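4.3 Aquisição de suportes apreendidos com o duplicador Drevoner

Esta secção aplica-se à cópia forense de discos e memórias recolhidos em buscas, depois de registados no módulo de custódia Vestov. Para telemóveis e terminais de satélite, consultar a secção 4.5.

O duplicador deve estar ligado à rede isolada do laboratório. A ligação à rede administrativa invalida o registo de operações.
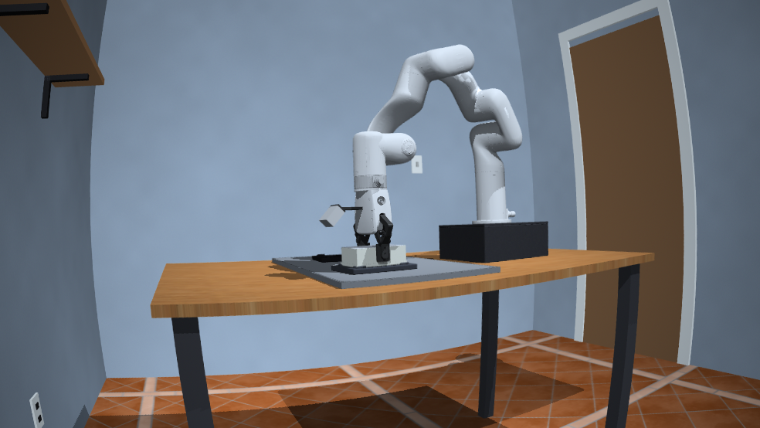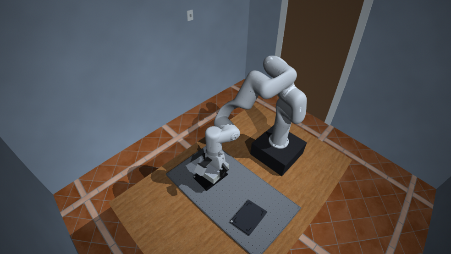
Antes de iniciar, confirmar que o suporte de destino foi apagado e verificado. O duplicador aceita destinos de capacidade igual ou superior à da origem; com capacidade inferior, o arranque é recusado com o código E-16.

4.3.1 Preparação

1. Abrir sessão com o cartão pessoal. Não são admitidas contas partilhadas.
2. Introduzir o número do auto e o número do saco de prova, tal como constam da etiqueta.
3. Verificar a integridade do selo. Se o selo estiver violado, interromper e preencher o impresso Gonley antes de qualquer ligação elétrica.
4. Ligar o suporte de origem à porta ORIGEM. O bloqueio de escrita é ativado por hardware e não pode ser desligado pelo menu.
5. Ligar o suporte de destino à porta DESTINO 1. Para cópia dupla, usar também DESTINO 2.

ATENÇÃO — A troca das portas ORIGEM e DESTINO pode destruir a prova. O indicador junto da porta ORIGEM deve estar fixo a verde antes de prosseguir.

4.3.2 Cópia

1. Selecionar Aquisição > Imagem completa.
2. Escolher o formato. O formato predefinido é o segmentado, com segmentos de 8 GB.
3. Ativar o cálculo de resumo SHA-256. O MD5 pode ser acrescentado quando a autoridade requerente o exigir.
4. Definir o número de novas tentativas em setores ilegíveis. O equipamento permite até 40; o valor de fábrica é adequado para suportes em bom estado.
5. Premir Iniciar e aguardar a mensagem «Verificação concluída».

Nota: em discos com danos mecânicos, a leitura repetida agrava a avaria. Suspender a operação se se ouvir ruído anormal e remeter o suporte à sala limpa.

A sessão é bloqueada após 300 segundos sem atividade do operador. A cópia em curso não é afetada.

4.3.3 Encerramento

1. Comparar os resumos da origem e da imagem. Devem coincidir em todos os caracteres.
2. Exportar o relatório em PDF assinado para a pasta do processo.
3. Desligar primeiro o destino e só depois a origem.
4. Colocar o suporte original em saco novo, selar e registar o número do novo selo no Vestov.

Se os resumos não coincidirem, não repetir a cópia sobre o mesmo destino. Conservar a imagem, anotar a hora e comunicar a ocorrência ao responsável técnico (Cristóbal Sepúlveda; na sua ausência, Toàn Sầm).

Os relatórios gerados com firmware anterior ao de outubro não incluem o número de série do destino — nesses casos, o número é acrescentado à mão e rubricado.

Revisão da secção: 20 de dezembro de 2020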